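Frequently Asked Questions

Pristatus is a small branding and graphic design studio. We draw logos, build color palettes and write the guidelines that hold a company's look together. We love this work, and we love questions about it too, so we've put the ones we hear most on one page.

How does a project start?

With a conversation! You tell us what you make, who buys it and what bugs you about your current look. After that we send a short questionnaire (16 questions, most of them fun) and a written quote.

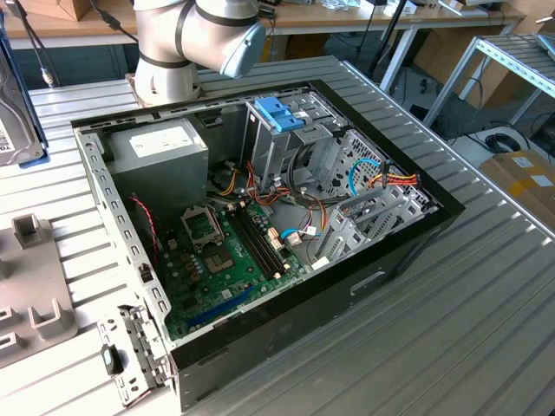

How many logo ideas will I see?

Three, in black and white first. Color is wonderful, but it can sway you toward a shape you won't like in a year. For Hilora, a tea importer, we filled 157 sketchbook pages before picking our three, and the one they chose started as a doodle in a margin on page 17. We still get excited telling that story.

Can you refresh our logo without replacing it?

Yes, and we enjoy those jobs a lot. Pumphrey came to us with a hand-lettered name that their customers adored. We redrew the curves, fixed the spacing between the "m" and the "p" (it had been bothering everyone for ages) and left the rest alone.

What files do I get?

Vector files for print and signs, plus PNG and SVG versions for the web. You also get a one-color version, a reversed version for dark backgrounds and a tiny one for browser tabs. 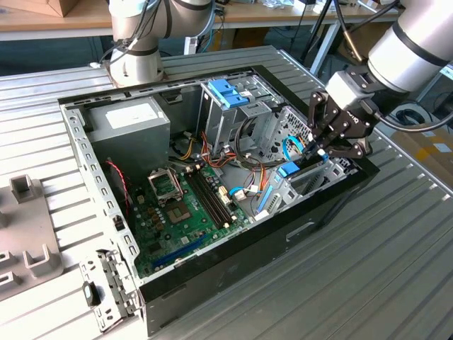 Fonts are licensed in your company's name, so you can hand them to your printer or web developer without having to ask us. We include the license papers in the same folder, along with the color values for screen and ink.

How long does it take?

A logo on its own usually takes six weeks. A full identity with stationery, signs and guidelines takes closer to four months. Asthorpe, our biggest project so far, began in February and grew to 100 separate items, right down to the parking permits!

Who will I be working with?

Ifor Lougher leads every project and answers his own email. He'll happily talk about letter spacing for an hour if you let him.

Do you design websites?

We design how they look and work closely with the developer you choose. If you don't have one yet, ask us for a few names when you get in touch.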